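Handout 13 – Policies that look at pixels (perception and control, part 2)

Last time we finished with Hollow, our little planner, stacking blocks from known poses. It was lovely, and it fell over the moment we gave it something that doesn't have a pose. Today is my favourite lecture of the course, so please bear with the pace!

## What goes in, what comes out

The Porness code takes the latest camera image and the state of both grippers, and returns a short run of future motions:

- `obs`: one image, two gripper openings
- `act`: 16 steps of relative motion for each hand
- `replan`: after 8 steps, throw the rest away

Please do read `replan.py` before the lab. It's tiny, and most of the smoothness you see comes from those few lines. Try setting the value to 1 and then to 16 – the first gets jittery, the second goes blind.

## Relative or absolute?

Use relative. If every motion is written in the gripper's own starting frame, a table that has been nudged sideways costs you nothing. Absolute poses tie the policy to one room and one calibration, and you will feel it in Testetti as soon as the base moves.

## State you can't write down 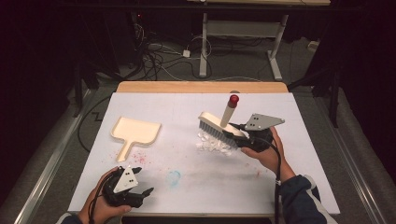
Sweeping is the task I'd pick to convince a sceptic, as there is no sensible list of numbers for the "state" of a heap of rubbish. You could try a centroid and a spread, and I've marked plenty of reports that did. But look at the white paper bits in front of the bristles: they are crumpled and loosely clustered, on a white board, so a plain brightness threshold has very little to hold on to. A learned encoder can use texture and shadow as well, and it never has to tell us how many bits there are.

## Before the lab

The Mbeki set has 3,000 episodes. Train on 1,630 of them first, then on the lot, and plot both curves on one axis. Keep the seed fixed. Bring the plots, even the ugly ones – especially if the smaller run wins!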